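Why Can We See Through a Window but Not Through a Door?

Science pages for young readers
Written by Mirta Salinas

When I was a small girl, my grandmother had a door in her kitchen with a piece of bumpy glass in it. If somebody stood on the other side, I saw a shape with some color. I could say "it is a person" and sometimes "it is a person in a red sweater", but I could not see the face. I wanted very much to understand this door. The window beside it was also glass, and through the window I saw every leaf of the lemon tree.

Many years later I moved to Rurnbridge and I began to teach science to children, and the children ask me the same thing. So let us talk about light, and about what light does when it meets something.

Light is always traveling

Light comes from the sun, from a lamp, from a candle, from the screen of a telephone. When it leaves, it goes in a straight line, and it goes very fast. Nothing that we know can go faster.

You see a thing when light comes from it and enters your eye. A lamp makes its own light. But an apple does not make light. Light from the sun or from the lamp hits the apple, and part of this light jumps away from the apple, and a little of it arrives in your eye. If you close the curtains and turn off every lamp at night, the apple is still on the table, but there is no light to bring you the news.

When light arrives at a thing, several things can happen. The light can bounce back. It can go in and stay there (we say it is absorbed, like water in a sponge). Or it can go through and come out on the other side. Usually all of these happen together, a little of each one. What is different from thing to thing is how much.

Three useful words

Scientists have a word for each kind of material, and the words are not so difficult.

Transparent is the word for things that let light go straight through. Clean window glass is transparent. Clean water in a drinking glass is transparent, and air is too. Because the light keeps its straight path, you see clearly what is behind.

Opaque is the word for things that do not let light through. You say it like this: oh-PAKE. A brick is opaque. Your shoe is opaque, and a cooking pot made of iron, and your best friend. If your best friend stands in front of the television, you know this already.

Translucent is the word for things in the middle. You say: trans-LOO-sent. Light goes in and some light comes out on the other side, but on the way it is pushed in many directions. So there is brightness, but there is not a clear picture. Wax paper is translucent. Thin curtains are often translucent, and so was the bumpy glass of my grandmother.

What does it mean, pushed in many directions?

Imagine that your class has to cross the school gym. The gym is empty. Everybody starts on one side in a line, everybody walks straight, and everybody arrives on the other side in the same order. If your teacher looks at the line on the other side, it is the same line. The order was not lost. Light crosses window glass in a similar way.

Now imagine that the gym is full of big soft balls, and you must walk with your eyes closed. You hit a ball and turn a little. You hit another one and turn again. Some children come out on the other side, some come out by the left wall, some come back to the start. The teacher on the other side still meets children, but the line is mixed and she cannot say who was first. This is the story of light in a translucent thing. The mixing has a name. It is called scattering.

And for the opaque thing, imagine that there is a wall in the middle of the gym. Nobody arrives on the other side, and your teacher waits alone.

Why is fog white?

A drop of clean water is transparent. So it is strange that fog, which is made of drops of clean water, can hide a whole street. The reason is that there are very, very many drops, and they are tiny. Each time light meets a drop, it changes direction a little. After many drops the light has forgotten where it came from. It comes to your eye from every side at once, and your eye says "white".

Clouds are the same as fog, only higher. When a cloud is thick, less light gets down to the bottom of it, and then from the ground we see it gray. Up above, where the sun shines on it, the same cloud is bright white. If you have been in an airplane, maybe you saw this.

Snow is white for a similar reason. One small piece of ice is clear. A big pile of small pieces has so many edges and corners that the light bounces around inside and comes out mixed. Sugar does it also. Look at one grain with a magnifying glass and then look at the whole sugar bowl.

And milk! Milk is mostly water. But inside the water there are very small drops of fat and very small bits of protein, and they scatter the light. When you put one spoon of milk in a big glass of water, you get something cloudy and translucent. If you put more milk, it becomes nearly opaque. You did not change the material. You only put more balls in the gym.

Thin and thick

Here is something which many children find surprising. The same material can be translucent when it is thin and opaque when it is thick. One sheet of white paper in front of a lamp lets light come through, and you can even see the shadow of your fingers behind it. A whole book lets nothing through.

In March, my student Ryan Hartley wanted to know how many sheets were needed. He used a small flashlight and the cheap paper from our classroom, and he added the sheets one by one in the dark closet. He could still see a weak glow at 26 sheets, and when he put sheet number 27 the glow was gone for his eyes. With a stronger flashlight the number will be bigger. With thicker paper it will be smaller. So 27 is not a magic number, it is the number of Ryan's flashlight and Ryan's paper, and yours will be different.

Water is the opposite example. We say that water is transparent, and in a glass this is true. But the deep part of the ocean is completely dark. Each meter of water takes away a little light, and if there are enough meters, all of it is taken. Some fish down there make their own light with their bodies.

Try it at home

You need a flashlight, a dark room, a white wall, and things from the house. Good things to try are a drinking glass, a plastic bag, a sock, a leaf, a piece of baking paper, and a slice of cucumber. Please do not use a candle or a laser pointer.

1. Make a table on paper with 3 columns. Write transparent, translucent and opaque at the top.

2. Before you turn on the flashlight, guess. Write every thing in the column where you think it will go. Use a pencil.

3. Make the room dark. Stand 2 steps from the wall and shine the flashlight on it.

4. Hold the first thing in front of the light and look at the wall. Is the circle of light sharp and bright? Is it soft and weak? Or is there only a dark shadow?

5. Correct your table where it is necessary.

You will find some things that are hard to put in a column. The leaf is one of them. An old thick leaf and a young thin leaf can give different answers, and that is fine. Nature did not make the columns, people made them, and sometimes a thing sits on the line.

Who needs this?

Many people use it in their work. A gardener in Nerkstead, where I buy my tomato plants, paints white chalk on the glass of her greenhouse in summer. The plants still receive light, but it comes soft and from all sides, and the leaves do not burn. Bathroom windows often have frosted glass, so that the room is bright and private. Frosted glass is ordinary glass with a rough surface, and the roughness does the scattering. If you stick clear tape on the rough side, the little holes are partly filled and you can often see better through that place.

Lamps have a shade so that the light does not hurt our eyes. Photographers put a white cloth in front of a strong lamp so that the shadows on a face become soft. And your own eye has a part called the lens, which has to be transparent. In some older people it becomes cloudy, and they see as if they look through fog. This is called a cataract, and a doctor can help with it.

Plastic can be made in every one of our kinds, from very clear to fully opaque. 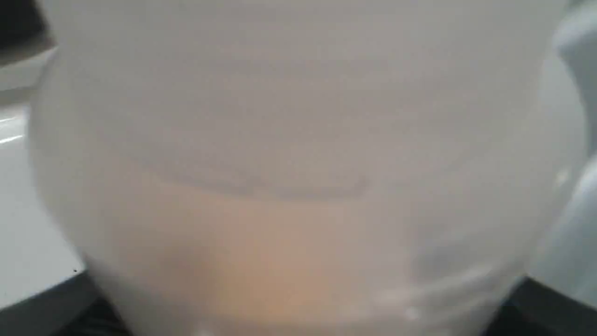

Milky plastic, seen from very near. 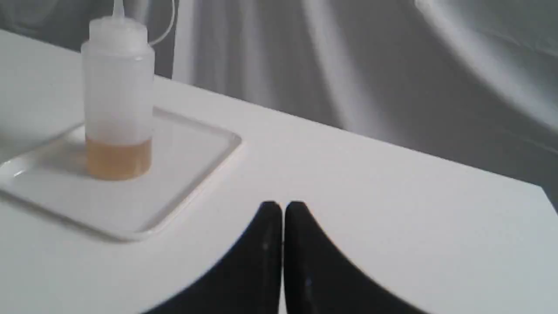 A white table with a white tray on it, and cloth hanging behind.
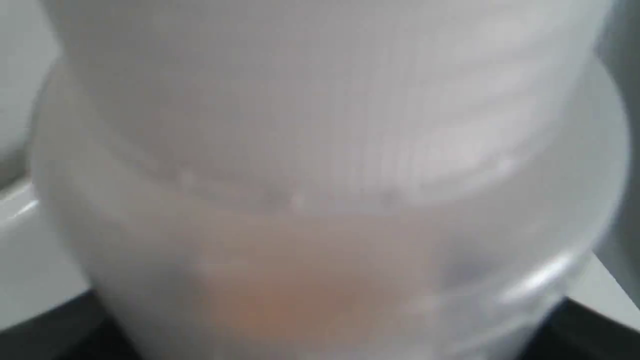
Is a shadow always black?

A shadow is only a place where less light arrives, so it can be dark gray, light gray or even a little colored. Outside on a sunny day, light from the blue sky still falls into the shadow of a tree, and this is why you can read a book there. If the thing that makes the shadow is translucent, the shadow will be weak, and if it is made of colored glass, you can see its color on the ground.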